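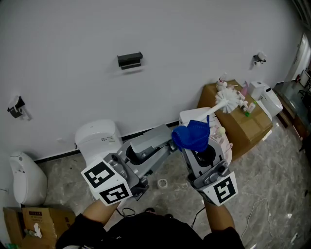

Cleaning Order and Supplies in a Practice Washroom

Student project report, Building Services Course, Munbridge
Submitted January 26, 2020

1. Purpose

Our group was asked to write a cleaning routine for the practice washroom at the Jirnside training hall. The room has several toilets set along one wall and is used to teach fitting and upkeep. It had no written routine. Students cleaned whatever looked dirty and left the rest, and supplies were often put back in the wrong place.

We wanted a routine that a first-year student could follow from a single sheet of paper. The course allowed us 2,820 words for the full file, including the sheet, and 100 printed copies.

2. The room

Before writing any steps we made a list of surfaces. The toilets came first, then the floor, then the walls and what is mounted on them. 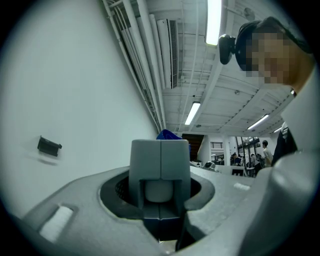 High surfaces gave us the most trouble. Our first draft stopped at shoulder height, and one of our reviewers asked who was supposed to do the rest. The ceiling has exposed beams, with white pipes and conduits running along the top of the wall, and the long duct unit has a slatted grille. All of these hold dust, and it falls on the fixtures below. We moved high dusting to the start of the routine, to be done once a month with a long pole duster. The fluorescent lights are left to the hall staff.

Wall holders are wiped each week. The first draft called them "shelves," "racks" and "brackets" in different places, so we changed the word to "holders" all the way through.

3. Supplies

We set a limit of one cloth color per job. Blue is for toilets only. Floor cloths are gray and are kept in the hall closet. The liquid cleaner we chose is Gistalel, bought in the large size and poured into smaller bottles.
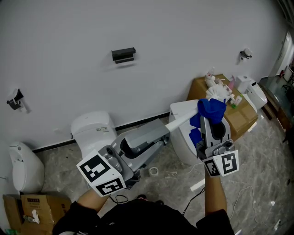
Storage was the weak point of our plan. We had asked for a proper shelf and were told to wait until May. For now, supplies go wherever there is a flat surface. The cardboard box by the toilet at the right has the pink bottle and the green-capped one on top of it, and a brush standing with its bristles up. A box is easy to knock, and cardboard goes soft if a bottle drips. Our sheet says to wipe the bottom of each bottle before setting it down. It also says to clear the floor before mopping. Tape and loose cables were the two items we listed by name.

4. The steps

Dust high surfaces if it is the right week. Wipe the wall holders. Put cleaner in each bowl and leave it. Wipe the tank, lid, seat and outside of the bowl, in that order. Brush the bowl and flush. Mop from the back wall to the door.
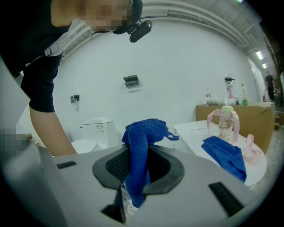 Wiping takes longer than brushing, and most of the questions from our reviewers were about it. The main one was how wet the cloth should be. We settled on damp and well wrung out. A knitted cloth like the blue one bunches up easily and has loose parts that can drag over a surface already done, so the sheet now says to fold it in four and turn to a clean side for each toilet. The label on the front of the tank should be wiped around and not scrubbed. The course needs those labels for the fitting lessons.

5. Cost

The yearly budget was 2,000 pesos for the washroom. Our list came to 570 for cloths and brushes, bought from the supply store in Cuautle. Cleaner is paid for by the hall and is not in our total.

6. Still to do

The sheet has no step for refilling paper. We also need to decide where used cloths go, as the hall has no hamper. The next group should check the monthly dusting against the ladder rules before the copies are printed.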